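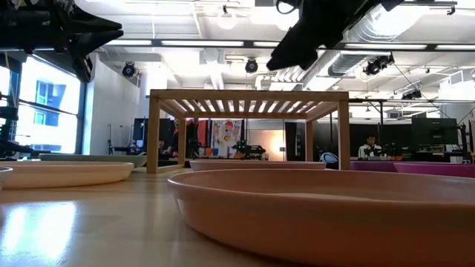 *Everything out on the table, with the little slatted rack in the middle*

**wamdale_kavitha**

Hello all, long-time reader, and I finally have a plate question of my own! I've been collecting shallow round dishes in mixed colors (terracotta pink, dusty pink, a cream-peach, a muted green, pale gray, dark purple and one very bright magenta) and they've outgrown their shelf. The wooden rack was bought to put a second level in the cupboard, plates on top and more plates underneath. Now that it's all out on the table I'm having doubts. The big terracotta one has quite a tall curved wall and I don't see it sharing a stack nicely with anybody.

The cupboard is 28 inches wide inside, with a fixed shelf. Would you stack by size, or by how often you use them? My mother always did it by color, and I must say I'm tempted.

-- Kavitha Kulkarni

**randik_and_rye**

By size, every time. Biggest on the bottom, smallest on top, and felt rounds in between if you care about the glaze. I did mine by color once because it looked so cheerful, and I spent a whole March lifting six plates to get at the seventh. Lovely rack, by the way. I'd put the purple and magenta ones up on it where you can see them when you open the door.

**Chacko**

I'm going to disagree with Randik, fondly as ever. Size is fine for a matching set, but with walls that curve up like those, the rims carry all the weight and the stack gets wobbly long before it gets tall. Use is the better rule. Whatever you eat breakfast off goes at the front, by itself or in twos, and the big terracotta one goes *under* the rack with nothing on it. Measure the gap below the slats first, though, and mind that low rail at the side -- you'll want to slide plates in from the front.

**randik_and_rye**

Mine are curved too and they've sat happily for 10 years, Chacko!

**Chacko**

And how many chips?

**randik_and_rye**

...two. Small ones.

**listemen_lou**

There's an old thread, number 3189, where we went round and round on this and ended up with people standing plates on edge in a dish drainer inside the cupboard. Might be worth a look if the gap turns out too tight. Could you tell us how high it is, Kavitha?

**wamdale_kavitha**

Just went and got the tape. Nearly 15 inches from the cupboard shelf to the one above, so the rack fits with room over it, and the terracotta plate does slide underneath! Chacko wins that part. The greens and pinks are going on top in twos, and I'm sneaking the magenta in front for my mother's sake. Does anyone have a favorite place for felt rounds? I'd like thick ones if they exist.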